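# Quiénes somos

Dosomari nació en una mesa de cocina de Enville, con un portátil prestado y una lista de personas que querían cambiar de trabajo y no sabían por dónde empezar. Hoy somos un equipo pequeño que acompaña a gente en plena búsqueda, casi siempre después de muchos años en el mismo sitio, y nos sigue emocionando cada mensaje que llega con un «¡me han llamado!» en el asunto (los leemos en voz alta, sí, todos).

Birdie Ostrowski puso en marcha el proyecto tras pasar media vida en el departamento de selección de una empresa de transporte. Leía currículos de la mañana a la noche y veía cómo se quedaban fuera personas estupendas que contaban fatal lo que sabían hacer. Empezó a ayudar a conocidos por las tardes, luego a conocidos de conocidos, y al cabo de un año ya no le quedaban tardes. Entonces llamó a Parviz Naseri, que había sido orientador en un instituto y tiene una paciencia infinita para las preguntas difíciles.

## Cómo trabajamos

La primera conversación dura lo que tenga que durar. No pedimos el currículo hasta la segunda, porque queremos oír antes la historia tal como sale: los empleos que gustaron, los que se aguantaron, aquel curso que se dejó a medias. De ahí sacamos un cuaderno de trabajo al que llamamos Cocco y que cada persona va rellenando a su ritmo – hay quien lo termina en un fin de semana y quien lo lleva en la mochila tres meses.

Después llega la parte que más nos divierte: ensayar entrevistas. Las hacemos por parejas, con los papeles cambiados, y el candidato empieza siempre de entrevistador. Al sentarse al otro lado de la mesa se aprende muchísimo sobre qué respuestas se recuerdan y cuáles se olvidan antes de llegar al ascensor.
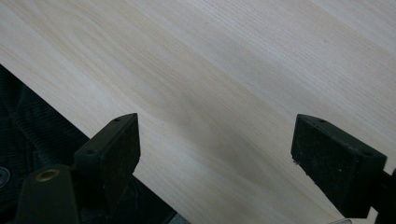

Desmond Doucet nos escribió que lo del cambio de papeles le pareció una pérdida de tiempo durante los primeros diez minutos, y que luego se oyó a sí mismo preguntando «¿y usted qué hizo exactamente en ese proyecto?» y comprendió por qué llevaba dos años sin pasar de la primera ronda. Añadía que le habría gustado tener más sesiones de ese tipo y menos deberes por escrito.

Le hicimos caso, por cierto. Desde septiembre hay una sesión más de ensayo en todos los programas y el cuaderno ha perdido unas cuantas páginas que, la verdad, nos costó soltar.

## El equipo

**Birdie Ostrowski** lleva las primeras conversaciones y los grupos de la mañana.

**Parviz Naseri** prepara las entrevistas y se ocupa de quienes vuelven al trabajo después de una pausa larga.

**Sveva Piras** revisa currículos y cartas en español, italiano e inglés. Tacha «proactivo» con un rotulador verde que ya le hemos repuesto varias veces.

**Dwayne Boateng** mantiene el contacto con las empresas y coordina Wiltano, nuestro programa de visitas: una mañana dentro de un oficio que te llama la atención, hablando con quien lo ejerce. ¡Es lo que más nos piden!

## Algunos números

Hasta ahora hemos acompañado a 700 personas, y 242 de ellas cambiaron por completo de sector. En Wiltano participan 27 empresas, desde una imprenta familiar hasta un laboratorio de análisis de aguas, y siempre estamos buscando alguna más.

## Dónde estamos

Seguimos en Enville, ahora en una primera planta con bastante más sitio que aquella cocina. Atendemos por las mañanas desde las nueve y dos tardes por semana, y también por videollamada si te queda lejos. Para venir a conocernos basta con llamar antes o escribir desde la página de contacto. La primera charla es gratuita, y si vemos que otro servicio te va a ayudar mejor – pasa más de lo que parece – te damos el teléfono y te explicamos por quién preguntar.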